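Stolton Engineering Program
Two-Arm Bench Inspection Checklist, Student Project "Cloner"
Date of inspection: 16 December 2019
Inspector: Narayanan D'Souza, Laboratory Safety
Present for the student team: Na-rae Maeng (team lead), Omar Bitar
Faculty supervisor: Kumaresan Kulkarni

Ratings: S = satisfactory, C = satisfactory with comment, R = repair or correction required before next session.

Section A. Access and supervision

A1. Supervisor or approved deputy present whenever the arms are powered. S
A2. Student operators have signed the current bench rules. C
Comment: 17 students are enrolled in the project course. Two have not yet signed and may observe only.
A3. Floor marking around the bench complete and visible. R
Comment: Tape is worn through on the door side. Mr. Bitar will replace it.
A4. Eye protection available at the entrance. S

Section B. Work surface and practice items

B1. Surface clear of tools, drinks and personal belongings before power is applied. S
B2. Practice items limited to those named in the task sheet for the session. C
Comment: The task sheet for the coffee exercise calls for a mug, a cup of beans and a spoon. It should also state who sets the items out and who puts them away. Glass items are permitted at reduced speed only, and should be checked for chips at the start of each session.
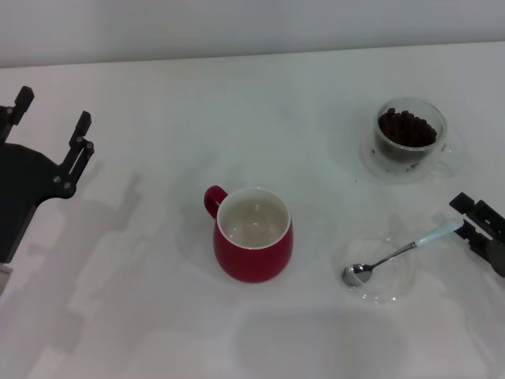
B3. Broom, dustpan and lined bin within reach of the bench. S
B4. Spilled material cleared with both arms stopped. C
Comment: The team follows this rule, but it is not written in the bench rules. Please add it under the heading for stops and pauses.
B5. No food or drink prepared for consumption at the bench. S

Section C. Arms, grippers and cabling

C1. Emergency stop tested from each operator position. S
C2. Gripper fasteners checked by hand and recorded in the log. C
Comment: The log has been kept faithfully since May, but several entries carry no initials. An entry without initials will be treated as a missed check.
C3. Cables secured along the arm, with slack at each joint. R
Comment: One tie on the left arm had opened. The Reddy clips kept in the parts drawer are suitable. Mr. Monti has been asked to reorder them, as only three remain.
C4. Speed limit set to the student profile at startup. S

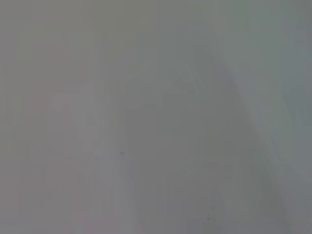

C5. Arms parked and power switched off at the end of the session. S
Comment: The parking position is posted at the bench. The printed sheet is fading and should be replaced when convenient.

Section D. Cameras and recording

D1. Camera mounts tight, with no sharp edges exposed. S
D2. Views reviewed by the operator before motion is enabled. C
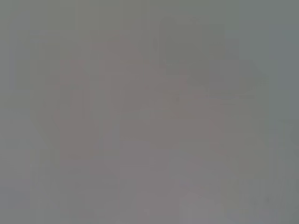
Comment: Operators should not rely on a wrist view alone when deciding that the bench is clear. Where the view is a blurred gray with only faint tints in it, as here, no object or gripper can be made out and the operator must look directly at the bench. The startup card should say so in its first line — at present it asks only whether a picture is being received.

D3. Persons entering the room informed that recording may be in progress. S
D4. Recordings stored on the Clollance drive under the session number. C
Comment: Two sessions were filed under the same number. Ms. Maeng will correct the later one.

Corrections required

A3 and C3 are to be completed before the arms are next powered. Comments under the remaining items are to be answered in writing to Dr. Kulkarni, with a copy to this office.

Result: Conditional approval
Signed: N. D'Souza
Received for the team: N. Maeng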